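Zutia support portal
Ticket: Totuven hand-held gripper kit, pair drops out of sync + pad wear
Status: Open, waiting on customer
Product: Totuven two-gripper kit with head camera, Vodum desktop app 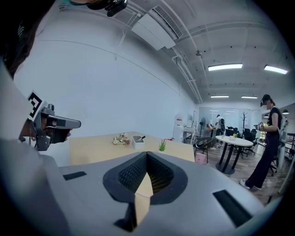 Opened by customer, Sunday

Hi, we're on the trial for the Totuven kit and trying to decide by November if we keep it. Mostly good. Two problems, putting both in one ticket, split them if you need to.

Problem 1. Left and right grippers lose sync partway through a recording. Start is fine, both show green in Vodum. Then the right one falls behind and the app marks the whole take as bad. Happens on long takes. Short ones always pass.

Problem 2. Honeycomb mesh pads on one gripper. One pad has started lifting at the tip. Still grips but thin stuff slips, cardboard strips are the worst.

Already tried:
- restarted app
- restarted both grippers
- swapped left and right (problem stays with the same gripper, not the side)
- different laptop, same thing

App is whatever the installer gave us last week. Log attached.

Support reply

Thanks for the log. Couple of things before we send parts.

1. What battery level was the bad gripper at when it dropped?
2. Are both grippers on the same firmware? Vodum > Devices > Details. Write down both, don't go by the main screen, it only shows the first one it finds.
3. How many head cameras are running in the room at once?
4. Pads: is the adhesive pulling off or is the mesh itself torn?

Customer

Battery 96 percent so not that.

Firmware doesnt match. Good one is on 17, bad one is older. Didn't know the main screen only showed one of them, that should realy be fixed, we checked there on day one and thought we were fine.

Two head cameras on at the same time, two people working. Both sets report to the same laptop.

Pads: adhesive. Mesh is fine.

Support reply

OK the firmware is most likely it. Steps:

Close Vodum completely.
Plug the older gripper in by cable, not wireless.
Open Tu (the updater, comes with the same installer, separate icon).
Pick the gripper, Update, leave it alone till the light goes solid.
Unplug, power off, power on.
Pair again from scratch. Forget the device first or it keeps the old clock setting.

Then run one long take with just one person, other set off. If that passes, run it again with both people. Send both logs.

On two sets to one laptop: supported, but each set needs its own session name. If both are called "default" they can mix up. Check that too.

Customer

Both were called default. Sigh. Nothing about it in the quick start.

Updated. Tu failed first go with "device busy", worked after we killed Vodum in the background, closing the window doesn't quit it. Paired again.

Long take, one person: passed.
Long take, both people, new session names: passed. Ran it again after lunch, passed again.

Marker check also passes on all grippers now, one was getting flagged before and we'd assumed it was the ceiling lights. Will shout if it comes back.

Pads still need sorting.

Support reply

Good. Marking problem 1 as fixed, firmware and session names. Passed a note to the app people re: main screen and the window close thing, no date for either.

Pads are covered in the trial. Sending a replacement set. Don't use superglue on the old one, it gets into the mesh. Peel, wipe the housing with alcohol, let it dry, press the new pad on and leave it overnight before use.

Confirm the shipping address on the account and we'll get it out. Ticket stays open till the pads are on.

Customer

Address is right except the floor, we're one up now. Changed it in the portal. Can you add a spare set to the quote as well, seperate line please.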